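Titetti puts three hand-held grippers through the sink test

Mosel's workshop has been a wet place this August. Titetti, who fit out kitchens and washrooms for care homes, have been trying three hand-held grippers side by side to decide which one they'll use to record household jobs for their arm project. Turning taps, moving cables, picking up paper tags, that sort of thing.

Muthu Unnithan is running the trial. Each gripper gets the same 8 tasks, same operators, same counter. Target is 2,000 recorded goes per gripper before anyone is allowed an opinion, though plenty have been given already.

"The lever tap is the one that sorts them out," Unnithan said. "Chrome, shiny, and the camera on the gripper is right up against it. If the tracking is going to wander it wanders there."
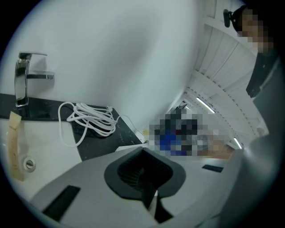
First tool, the Arai, got to 1,000 goes by the middle of the month with its original finger pads still on. Good grip on thin stuff. Heavy though, and two operators asked for a wrist strap. The Prasero is lighter and quicker to reset but lost its place more often at the sink – Jocelyn Caron, who checks the recordings, puts that down to reflections and wants to try it again with the camera exposure locked.

The third is Titetti's own, built in house. Noreen Dogar changed the finger pads on it twice and says she isnt finished. No numbers on that one yet.

Cables are still the weak spot for all three. Loose loops slide away, or the fingers pick up two strands when only one was wanted. Jalen Mahmoud has asked for a seperate round on cables only, after the main trial. Not agreed so far.

Cost hasn't been talked about in public. Nighat Warraich, who signs off the spending, would only say that the choice will be made on the recordings and on how sore people's hands are at four in the afternoon.

Results for the Arai and the Prasero first, own-build to follow. Both shop tools stay at Mosel until then.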